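Notebook, kitchen bench
Thursday, started 9.40

Good morning on the bench, so I'm writing it up while it's fresh. The point of this week was never to get a better success rate. It was to agree how we run the kitchen table at all, so that whoever sits down at it does the same things in the same order and the episodes can go in one pile. We've been at Jostville long enough for everyone to have grown their own habits, and when I went through the September recordings I could tell who'd been driving from the way the arm was parked. Lovely for detective work, hopeless for data!

Where we'd got to: draft rules on one side of paper, called the Ludier sheet after the room. Everything below is me trying them out and arguing with them.

Start of session

The old sheet said "check the area is clear". Clear of what? I've changed it to: no feet, bags or chairs inside the tape, cable hanging free over the wrist, stop button within reach of the driver's non-driving hand. Say it out loud even if you're alone. I felt daft doing it on Monday and by this morning I'd stopped noticing. It does work as a habit, though, and saying "cable" is what made me look up at the cable and see it was about to catch on the mount. Two-second fix before power, much nastier afterwards.

Speed stays at the slow setting for the first three moves of any session. Everyone agreed on that in principle, then everyone (me included) skipped it when the room was busy. So it's now in the start script and you have to type something to get past it. Likska, our little launcher, asks for your initials and the reason. I love this. Reading back the reasons people type is already the best part of my day, and "in a hurry" has been struck off as an acceptable answer.

Layout

Bigger argument here. One camp wants every object on a printed mat with outlines, as if it were a tool board. The other wants things dropped wherever. I was firmly in the mat camp until I tried training on it, and the policy learned the mat beautifully and very little else. Shift the colander by a hand's width and the arm would go and close on thin air with total confidence.

So the compromise in the sheet is: zones, no outlines. Big things (the black appliance, the rack) stay in their zone for a whole block. Small things move between episodes. The target object must be fully on the white and must have at least one graspable edge with room for both fingers. If you'd have to nudge a neighbour to get at it, that's a different task with a different name, so log it under that name or move the neighbour.

I ran a block of colander picks to that rule from ten o'clock. Gripper open well before it gets to the basin, approach from the handle end, pause, then in. The pause was my addition, and it's staying.

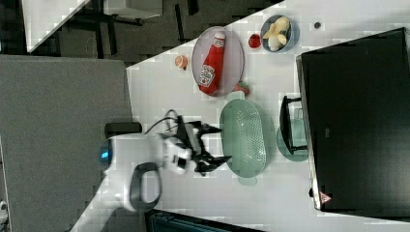 Page last changed: Thursday, 16:52

The handle-end approach deserves its own rule, I think. A long oval basin gives you two small tabs and a lot of rim, and drivers will go for whichever bit of rim is nearest. Any of those may be fine as a grasp. But if the task says "pick up the colander by the handle" then the rim is a miss, even if it comes up sweetly and you're very pleased with yourself. Write the task line first, then drive to it. I caught myself wanting to edit the task line afterwards to match what I'd done, which is precisely the bad habit we're trying to stamp out. Likska now locks the line once recording starts. Sorry, everyone. (Not very sorry.)

Related: clutter is allowed, and encouraged. Bottle on its side on the pink-grey plate, strawberry by the rim, the bowl with its yellow bits, all fine and all useful. The rule is only that clutter has to be somewhere an actual person might leave it, and that it's on the table before the episode begins. No reaching in. I'm going to be very boring about that one. Hands over the table while the drives are live is a stop, every time, whoever you are and however slow the arm is going. Stop, hands out, say "clear", restart. It costs half a minute and I don't care.

Labelling outcomes

We had "success" and "fail". Far too blunt. I spent the lunch hour on the backlog, all 396 episodes of it, and the fails were a complete jumble: dropped it, never touched it, got it but knocked the plate, driver gave up, network hiccup. Some of those are gold for training and some should go straight in the bin, and the label couldn't tell me which was which.

New set, kept short on purpose:

done
done, disturbed something
missed
dropped
stopped by driver
stopped by system

"Done, disturbed something" is the one I'm happiest with. A pick that shoves the rack sideways used to count the same as a clean one, and then we wondered why the trained arm barged about like a dog in a china shop. Relabelled the first 32 by hand to try it and only got stuck on one, where the bowl moved but I couldn't swear the arm had touched it. Added a note to the sheet: if you can't tell, it's disturbed. Err on the strict side and move on.

Blur and bad pictures

Query from the Matoušek side (they'll be training on this too): do we throw out frames where the arm smears? My view is no. The arm moves, moving things blur, and whatever we run on the real bench will see the same thing. What we should throw out is anything where the overhead camera has shifted between episodes. So there's a reference shot at the start and end of every block, with corner marks compared by script, and if they've drifted the block gets flagged and somebody looks at it. It gets flagged, mind, never deleted automatically. I've been burned by tidy-up scripts before and still miss that data.

Also agreed that the view should include a bit of floor beyond the table edge. I argued against it at first, as wasted pixels. Then the safety half of my brain woke up: with the floor in view you can check afterwards whether somebody had a foot over the tape. Good argument, changed my mind, happy to be wrong.

Resets

Sore point. We've been resetting by whoever's nearest, which means objects drift back to the same comfortable spots. After an hour the colander lives in one place. Script now shows a rough zone for the target before each reset, and you put it there at whatever angle it lands. Don't straighten it. Please don't straighten it! I know it looks better straight.

Changeover between drivers: outgoing person parks the arm at home, opens the gripper, takes hands off, says so. Incoming person does the start checks in full, even if they've watched the whole block. No handing over mid-episode.

Things still open

Gripper fingers. No rule yet for when to swap the pads. I'd like a fixed count and suggested every 1,000 closes, but that's a guess and I'd want to see some wear before writing it down as if it were knowledge. Will start a tally on the whiteboard.

What to do about tiny objects. There's always one left out alone on the white and no one's sure if it's a target, clutter or lost property. Proposal: if it isn't on the block's object list it goes in the box before power. Needs a vote.

Whether left-handed drivers need the stop button moved or a second one. Second one, surely. Will price it up.

Sheet is down to one side again after I cut the introduction, which was mostly me being excited. Printed and taped to the bench leg at knee height because that's where people look when they're plugging in. Next block follows it to the letter, and anything that annoys you goes in pencil in the margin of the sheet itself, please, with your initials. Pencils are in the mug.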